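Chapter 2
Kerf, Fit and the Parts That Fall on the Floor

My first laser-cut project was a box for tea bags. I drew the slots exactly as wide as the plywood was thick, cut all the pieces at Belmonte one afternoon in July, and carried them home in a paper bag. When I put the thing together it stood up for a second or so and then lay down flat on the kitchen table. I was so proud of that drawing, too!

What I had left out was kerf, the thin strip of material a cutter removes as it travels along a line. By the end of this chapter you'll be able to measure it on your own machine and draw joints that hold without glue.
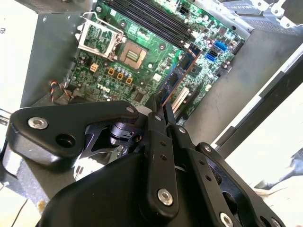
How do I find the kerf of a laser cutter?

Cut a row of ten small rectangles side by side, push them together tightly at one end of the opening they came out of, and measure the gap that's left. Divide that gap by the number of cut lines, eleven in this case, and you have the width of one cut.

I do this with calipers and I do it twice (my hands shake a bit after coffee). Write the number on the scrap itself, along with the power, the speed and the name of the sheet. I have 279 of these little scraps in a shoebox now, and I still dig through it most weeks.

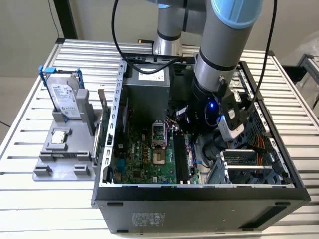

2.1 Choosing a Fit

Once you know the kerf you get to decide how tight you want things. A loose fit slides apart when you tip it over. A snug fit needs a push from your thumb. A press fit needs a mallet and a little nerve, and in acrylic it will often crack, so keep it for wood and cardboard.

Mylene Navarro and I had a long argument over this when we built the Clumelo shelves, a wall of cubbies with 1,479 slots in it.

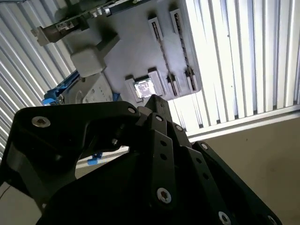
She wanted every slot snug and I wanted press fit all the way through. We tried mine on one corner and my wrists hurt for days, so we went with hers, and the shelves are still up in the Dollach workshop holding paint cans.

Before you cut anything that size, make a comb. It's a strip of scrap with a row of slots along one edge, each one slightly wider than its neighbor, and you try a second piece in all of them until one feels right. 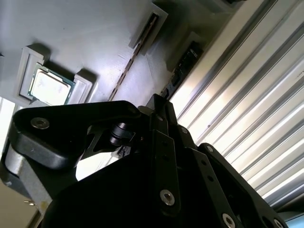 Cut the comb from the same sheet you plan to use for the real parts. Plywood sold under one thickness can vary quite a lot from sheet to sheet, even from one end to the other, and a comb from last month's batch will lie to you. Measure the sheet in a few places, use the thickest reading for your drawing, and label the comb before it wanders off under the bench.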